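4. Préparation de la zone de démonstration

La présente section s'adresse au personnel chargé d'installer le robot mobile Norow dans les locaux d'un établissement d'accueil, à l'occasion d'une visite ou d'une journée portes ouvertes. Elle suppose que la section 3 (Transport et déballage) a été suivie dans son intégralité et que le robot se trouve encore sur sa palette, arrêt d'urgence enclenché.

4.1 Choix de l'emplacement

La zone de démonstration doit être plane, dégagée et située à l'écart des issues de secours. Un mur peut en constituer l'un des côtés; les autres côtés sont fermés par les barrières Tendemport livrées avec l'ensemble. La charge admissible du plancher est à demander par écrit à l'établissement d'accueil avant toute livraison.

NOTE -- Les dalles de caoutchouc emboîtables sont obligatoires sur parquet et sur tout revêtement vitrifié. Sur béton, leur emploi est laissé à l'appréciation du responsable de la démonstration.

4.2 Pose des dalles

1. Balayer le sol, puis passer l'aspirateur le long des plinthes. Un gravillon pris sous une dalle marque le bois dès le premier passage du robot.

2. Trier les dalles. Écarter celles dont la denture est déchirée ou dont un bord reste relevé une fois la dalle posée à plat.

3. Commencer par le fond de la zone, du côté opposé à l'entrée du public, et progresser par rangées successives.

4. Présenter la dalle contre ses voisines, dents en regard, sans forcer. Engager d'abord un angle.

5. À genoux, les deux mains à plat près des bords, appuyer de l'angle engagé vers l'extrémité du joint. Traiter le joint du fond, puis le joint latéral.

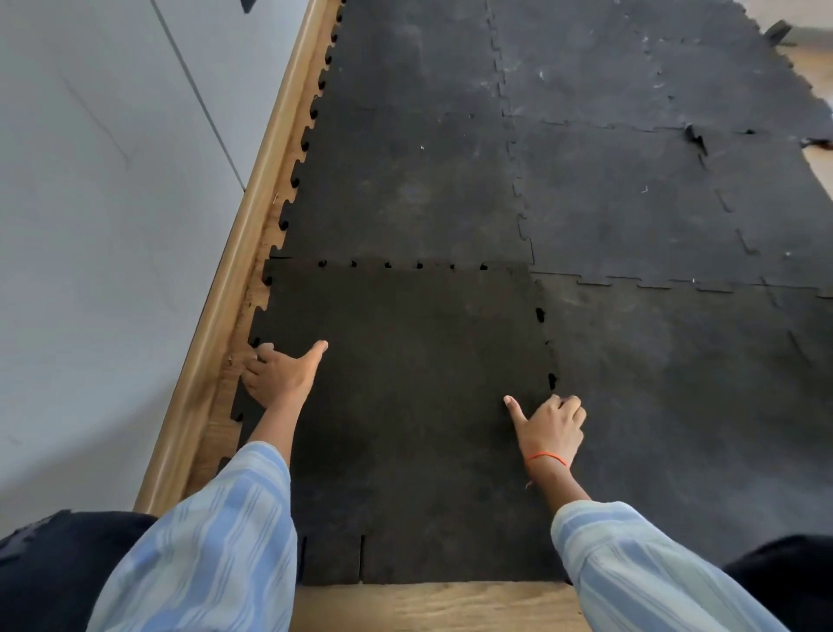 6. Passer le doigt sur toute la longueur de chaque joint. Tant qu'un jour subsiste entre les dents, reprendre la pression à cet endroit. L'emploi du maillet est réservé aux dalles neuves, dont les dents sont plus fermes.

7. Laisser le long de la plinthe un espace libre. Les dalles ne doivent ni buter contre le mur ni remonter sur le bois.

8. Vérifier les bords extérieurs du tapis. Fixer les rampes de bordure sur les côtés accessibles au robot.

ATTENTION -- Ne jamais coller les dalles ni les fixer par ruban adhésif double face sur un parquet. Les frais de remise en état sont à la charge de l'organisateur.

ATTENTION -- Un bord relevé ou un morceau de caoutchouc dressé à la jonction de deux dalles peut être interprété comme un obstacle par le capteur avant et provoquer un arrêt au milieu du parcours. Remplacer la dalle concernée ou la déplacer hors de la trajectoire.

4.3 Mise en place des balises et des barrières

1. Disposer les 2 balises Rácz aux angles du fond, voyant tourné vers l'intérieur de la zone.

2. Régler l'entraxe des balises à 1 800 mm pour le parcours court, à 2 000 mm pour le parcours long. Toute autre valeur exige un nouvel étalonnage (voir section 6).

3. Déployer les barrières et verrouiller chaque pied.

4. Amener le robot par la rampe, moteurs débrayés. Deux personnes sont nécessaires.

5. Relâcher l'arrêt d'urgence et attendre le voyant vert fixe. Si le code 21 s'affiche, l'une des balises n'est pas détectée : vérifier son orientation, puis relancer la recherche depuis le pupitre.

4.4 Accueil des visiteurs

Le public demeure en permanence derrière les barrières. Le franchissement de la zone, même robot à l'arrêt, est réservé aux personnes désignées sur la fiche de visite. Les groupes scolaires sont accompagnés d'un enseignant pendant toute la durée de la présentation.

Un cycle à vide, sans public, est effectué avant l'ouverture des portes. L'opérateur contrôle de nouveau les joints entre deux groupes -- les virages serrés tendent à écarter les dalles du premier rang -- et consigne toute reprise sur la fiche.

NOTE -- La fiche de visite est conservée par l'organisateur et transmise à la société Bosano avec le matériel de retour.

Section révisée le 2 février 2024. Responsable de la rédaction : Adalberto Damasceno. Cette version remplace celle de décembre, dont les exemplaires imprimés doivent être détruits.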